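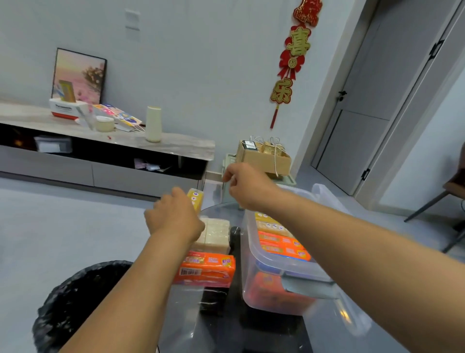 Des savons emballés et une boîte en plastique transparent, sur une table en verre foncé.

La fête des lanternes de Zamodholm, expliquée aux enfants
15 janvier 2025

Zamodholm, c'est une petite ville au bord d'un lac. L'hiver, il y fait nuit très tôt. Et chaque année, en janvier, tout le monde sort danser avec une lanterne. Tout le monde ! Les bébés aussi, dans les bras.

Pourquoi des lanternes ?
Autrefois, les gens du lac pêchaient la nuit. Avec le brouillard, on ne voyait plus la rive. Alors les familles venaient au bord de l'eau avec des lampes et les balançaient, à gauche, à droite, pour montrer le chemin aux barques. Il faisait froid. Pour se réchauffer, on tapait des pieds. Taper des pieds + balancer une lampe = une danse. Voilà, c'est parti de là.

Comment elle s'appelle, cette danse ?
La Clurkgate. Drôle de nom, oui. C'est le nom de la vieille porte de la ville, celle par où on descend au lac. Le défilé commence là, toujours.

Et les pas ?
Pas très durs. On fait sept pas en avant, on s'arrête, on lève la lanterne. Puis sept pas en arrière (attention aux pieds du voisin). Ensuite on tourne sur soi-même, doucement, sinon la bougie s'éteint. Aujourd'hui beaucoup d'enfants ont une petite lampe à pile – plus facile, et on peut tourner plus vite.

Combien de danseurs ?
Cette année, 350 inscrits, dont 179 enfants. Ils sont rangés en 13 groupes, un par quartier. Chaque quartier a sa couleur de lanterne. Le quartier du port : bleu. Celui du moulin : vert. Les autres changent parfois, ça dépend du papier qui reste.

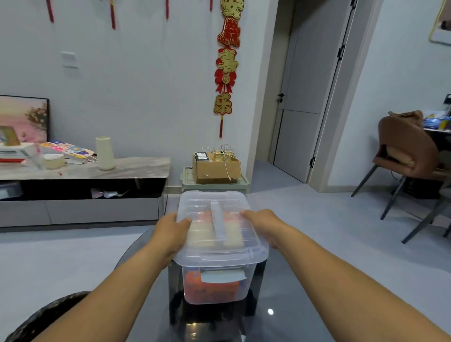 Pour la musique, il y a des tambours, des flûtes et un instrument bizarre, le matedeck. Non, pas une marque de jouet ! C'est une caisse en bois avec des lames en métal, on les pince avec les pouces. Ça fait un son un peu mouillé, comme des gouttes. Celui qui en joue marche devant, tout seul, et les autre le suivent.

Et Nông, c'est qui ?
Nông, c'est le grand poisson en papier. Il ferme le défilé. Dans la légende, il mange le brouillard du lac. Il faut plusieurs adultes pour le porter, et les enfants courent dessous quand il passe. On dit que ça porte chance pour l'année. Pas prouvé, mais tout le monde court quand même.

À la fin, on pose les lanternes sur la rive. Plus de musique. On regarde l'eau un moement, puis soupe chaude pour tous.

Petits mots à retenir
La rive : le bord du lac.
Un défilé : des gens qui avancent ensemble, en file ou en groupe.
Une légende : une histoire très ancienne – on ne sait pas bien si elle est vraie.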